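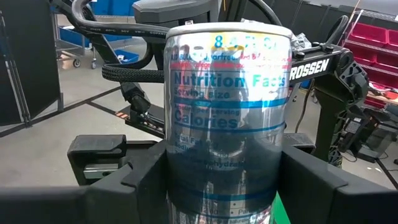
Clear sky Thursday, first one in weeks, so I finally got a proper go at M13 with the new eyepiece. Drove out to Alcombe after dinner, set up at the edge of the gravel lot, and then stood there like a dope waiting for the mirror to cool down. I'd had a late coffee, bad judgment at my age, and I was wide awake until well past two. No regrets. Well, one regret, see below re: the dew.

So. The scope. Same 8 inch Dob I've been dragging around forever. The eyepiece is a secondhand Caron, bought off a classified ad, and I was kind of expecting a dud. Not a dud. Stars are tight almost to the edge, a bit of flare in the last bit of the field if you go looking for it. I went looking for it. Then I quit looking for it and had a nicer night.

M13 first because it was high and because it's easy. Halfway-ish down the side of the Keystone, sweep, there. At low power it's a fuzzy ball. At 112x it starts to crumble into actual stars, all the way across the front, with these little chains coming off the sides. I know people say you need dark skies for that. Alcombe isn't that dark, there's a glow in the south from the truck stop, and it still looked like somebody spilled salt.

Then over to M92, which everybody skips. Smaller, brighter in the middle. I like it maybe more? Stayed on it a long time.

Next the one I really came for, the Ring. Still can't see the central star, not even close, never have, not holding my breath. But the ring itself was crisp and grayish with the inside not quite black. Somebody asked in the comments last time why it isn't blue and orange like the photos. Your eyes just don't do color well in light that faint. A camera sits there soaking it up for hours, your eye doesn't. It's gray. It's a good gray. The thing is over 2,000 light years away, I can live with gray.

Andromeda was coming up over the trees by midnight so I gave it a shot, too low, mushy, but it's always fun to think about S Andromedae, the supernova that went off in there in 1885. People saw it as a star sitting practically on top of the core and nobody knew yet that the whole thing was another galaxy. They figured it was a cloud in our own. Wish I could have been around for teh arguments.

OK, dew. I forgot the heater strap. It was on the kitchen table. By 1 am the finder was fogged solid and I was star hopping by pointing the tube like a cannon. Chart was soaked too. Hair dryer in the car was no use without the inverter, also on the kitchen table.

Last look was Saturn, low and boiling. Titan was easy. Got one second of steady air and the gap in the rings snapped in, and then it was soup again.

Stuff to do before next time:
- heater strap IN THE CAR
- red flashlight needs new batteries
- collimate, it was off a hair
- try the Caron with the Bitis barlow, see if they get along

Planning on the Kindanau overlook in June if the road is open. Much darker, longer drive, no bathroom. If anybody has been up there latley let me know how bad the last couple miles are, my car sits low.

Going to bed.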